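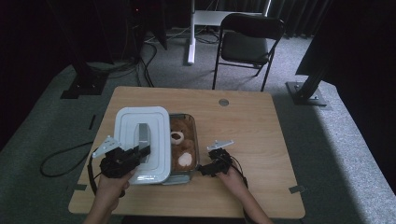 1/ We are making the equipment budget for the next season at Stodside, and I want to share how I do it. My first list had only the grippers on it, one pair. Then I looked at one ordinary task, a lid coming off a glass food container with a teddy bear inside, and I saw what I forgot. Two black cables trail from the grippers, one down to the floor. The table needs a hole for cables. Tape, stands, a chair. All of it is money.

2/ So now I write one line for each thing that touches the table, and one line for each thing that touches the floor.

3/ The quote from Clenmont was 659 per pair. Kuzmenko asked 438, but without cables and with 300 for delivery. Please read the small text before you are happy.

4/ I plan for 3 pairs. Two for work and one in the closet. Mingxuan Zheng thinks the spare can wait until June. I do not agree, the repair time is too long.

5/ Props go in the budget also. Containers with a latch lid wear out, and glass breaks. Inmaculada Mateos keeps this list and it is longer than mine.

6/ The order goes out Friday. If you have bought from Kuzmenko before, please write me how the delivery was.

Contact | © Stodside | Back to top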